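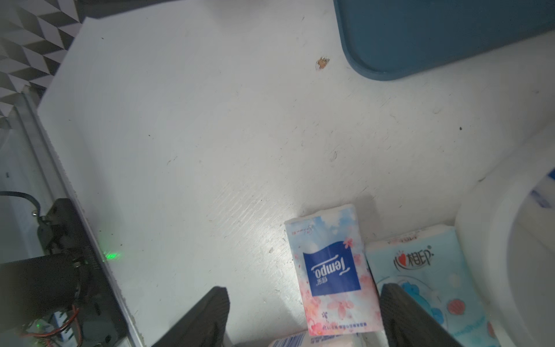
Abimbola Obi thought the planner was at fault and told us so at our first review, adding that a grasp which fails the same way every time is seldom a perception problem. We had spent most of July tuning the segmentation model, so this was not what we wanted to hear. The comment was half right, and this report is organized around the two halves.

Project: Grasp selection for soft packs lying close together
Author: Hamidreza Hashemi
Submitted: Oct 17, 2019

1. Task

The arm has to pick up one pack of tissues when others lie next to it or partly under it. Packs of this kind bend when squeezed, and their printed wrappers confuse a model that looks for edges. One Tempo pack has sky, clouds and cherry blossoms on it, and early versions of our code split it into several objects along the print.

2. Software

The system has three nodes. Troltar does segmentation on the wrist camera image. Nouri takes the masks and proposes grasps, each with a score. Uvside is the motion layer and turns the chosen grasp into a path. All three write to one log, which we added late and should have added first.

Troltar originally used color and edges together. We lowered the weight on color inside a closed outline, and the splitting mostly stopped. Glare on the white tabletop was a separate problem – bright patches came back as thin objects with no height. We now drop any mask with a height below 7 mm.

3. The planner fault

Nouri scored grasps by how well the fingers lined up with the long sides of the pack. It did not check whether a neighboring pack was in the space a finger had to enter. With two packs side by side it chose a blocked grasp, failed, replanned from the same masks and chose it again. This was the half Obi had right.

The fix was a clearance check before scoring. Each finger is swept down as a box, and a grasp is removed if the box touches another mask. If no grasp is left, the planner asks for a small push along the short side of the pack and takes a new image.

4. Results

We ran 99 trials with the final version. The arm lifted the requested pack in 70 of them. In 10 of the failures the masks of two overlapping packs had been merged, so the planner never had a fair chance. The rest were slips during the lift, and we did not sort these any further.

5. Remaining work

The push uses a fixed distance and should depend on the gap. Merged masks need depth at a better resolution than we have now. The code and logs are in the Garnmont repository, with the clearance check on its own branch until the tests for it are finished.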